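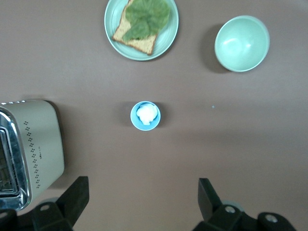
Is a 90 percent success rate from 60 demonstrations believable, or am I reading it wrong?

Posted in Robot learning, methods and results

I run a small automation group at a company that packs kitchenware, and my manager has sent me a write-up of a method called Todora. The short version is that you record a person steering two arms through a kitchen task, train one policy on the recordings, and the arms then do it on their own. The authors say 60 demonstrations per task gets them to 90 percent, and that adding wrist cameras to the fixed one is what made the difference. Veltow, who sell us our conveyors, are now quoting that number in sales calls.

I have been burned before. Three years ago we bought a bin picking cell on the strength of a video, and it worked on the parts in the video. So before I ask for a budget I want to know what 90 percent means here. Is it 90 percent of whole tasks or 90 percent of single grasps? Who decides what counts as a success? And does the wrist camera really matter that much, or did they just train longer in the runs that had it?

I can read a paper but I am no statistician. Plain answers please.

Margit Barta

Birgit Rieger

You are right to be suspicious, and I say that as someone who does this kind of work for a living. I haven't run Todora itself. We have a similar two-arm setup and I have been through the same arguments with my own students.

Start with the definition of success, and look in the appendix for it. In most write-ups of this type a task is broken into stages, and the headline figure can be the average over stages. A robot that picks up the cup every time and then fails to put it down where it belongs still scores half marks. If you multiply things out instead, four stages at 90 percent each leave you with a task that finishes less than two times out of three, assuming the stages fail independently (they don't, quite, but it gives you the idea). Your manager will care about finished tasks. 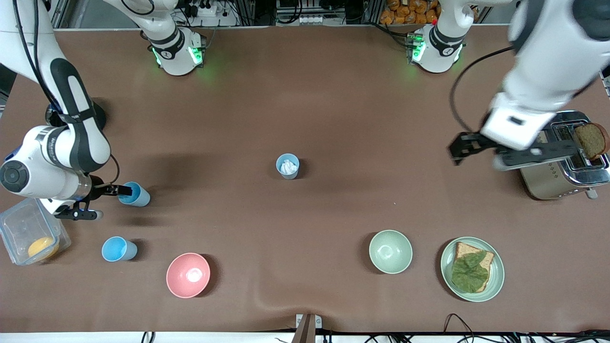 Start positions are the next thing I would check. A policy trained on 60 recordings can do very well if every test begins with the objects within an inch of where they were in training. Think of a table with three light blue cups on it, one upright with tissue inside, one on its side on the cloth and one lying sideways in the gripper. Those are three different grasping problems, and a result that lumps them together as "cup" tells you very little. I want to see a table that lists upright and tipped separately, with the number of tries for each. If the authors only report one figure, write to them and ask. Some will send you the breakdown and some will go quiet, and you learn something either way.

On the wrist cameras, I am half convinced. A fixed camera beside the table often loses sight of the object at the moment the arm gets in the way, and a close view helps with the last bit of the approach. But the comparison has to be fair. Same demonstrations, same training time, same person resetting the table, and that person should not know which version is running. The last part almost never happens. I have caught myself nudging a bowl into a friendlier spot between runs without meaning to.

Also ask how many trials they ran. Nine out of ten is 90 percent, and so is 270 out of 300. The first one could easily have been seven on a different afternoon.

If I were you I would ask for uncut video of a full run of trials, failures included, at normal speed. Sped-up clips hide all the hovering and second attempts.

Furker

we tried something like this, 300 demos not 60, and got nowhere near 90 until we stopped moving the lights. wrist cams helped with bread and did nothing for bowls. never worked out why. dont buy anything from a sales call

Frerichs

I think the first reply is a bit harsh. These are research results and nobody in the field reads them as a promise about production. The method is sound and the price of collecting data has come down a lot. We logged 258 demonstrations in May with two operators and most of them were usable.

That said, I agree about the number of trials. For a pilot, pick one task of your own, with your own objects, and write down what counts as finished before anybody switches the arms on. Then don't change it.

Margit Barta

Thank you all. I found the appendix. It is averaged over stages, and they ran ten trials per task - one person did all the resets. I have asked the authors for the whole-task numbers and told Veltow to stop quoting the figure to me until I have them.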